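Returning to Work After a Wrist Fracture: A Hand Therapist's View

September 5, 2026

Most people who break a wrist want to know when the cast comes off. The hand therapist who runs the outpatient clinic at Bainbridge would like them to ask a second question, which is when they can go back to work.

"The cast coming off is the start of my part," she said. "The bone may be healed well enough to move, but the hand is stiff and the grip is weak. People expect to pick up where they left off, and they get discouraged."

Her clinic saw 459 patients with wrist fractures over the past 6 years. Many came from the packing and textile plants near Dostham, where the work is repetitive and done standing at a table. She asks each new patient to describe a full shift, hour by hour, before she measures anything.

"A job title tells me very little," she said. "I want to know how high the table is, how far they reach, and whether they twist the forearm when they put something down."

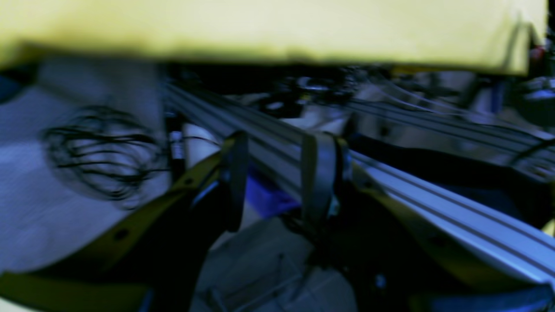
Aluminum rails and a pale yellow sheet.

Early sessions are short. Patients bend the wrist forward and back, turn the palm up and down, and make a loose fist. Swelling is checked at each visit. Strengthening is added later, once the surgeon agrees, and usually begins with soft putty.

Light tasks at home count as practice. She often suggests folding towels or shirts, which takes both hands and very little force.

"If you can fold for a few minutes and the wrist settles down by evening, we can add more," she said. "If it's still throbbing the next morning, we did too much."
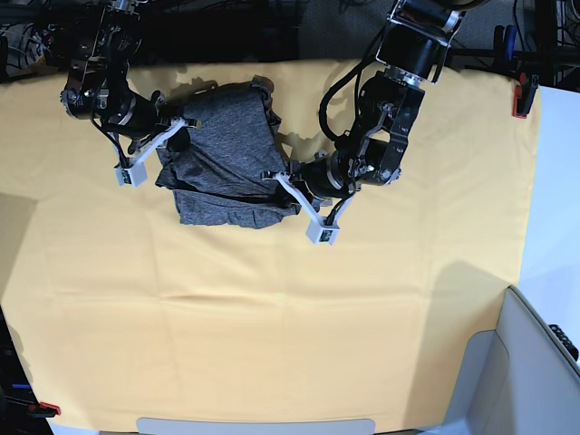
She is cautious about fixed timelines. One of her patients was back on a full shift after 9 weeks, while another with a similar fracture needed several months and a change of duties. Age, the type of break and the other hand's condition all matter. So does the employer.

"Some supervisors call me and ask what the person can lift. Those cases tend to go well. The hard ones are where it's full duty or stay home."

The clinic now sends a one-page form to employers, listing weight limits and how often the patient should rest the hand. A version of the form has been in use at the Arport clinic as well since January.

Asked what patients most often get wrong, she mentioned the shoulder. People hold the arm close to the body for weeks, and by the time they reach her, the shoulder is stiff too. She tells them to raise the arm overhead several times a day while the cast is on, unless the surgeon has said otherwise.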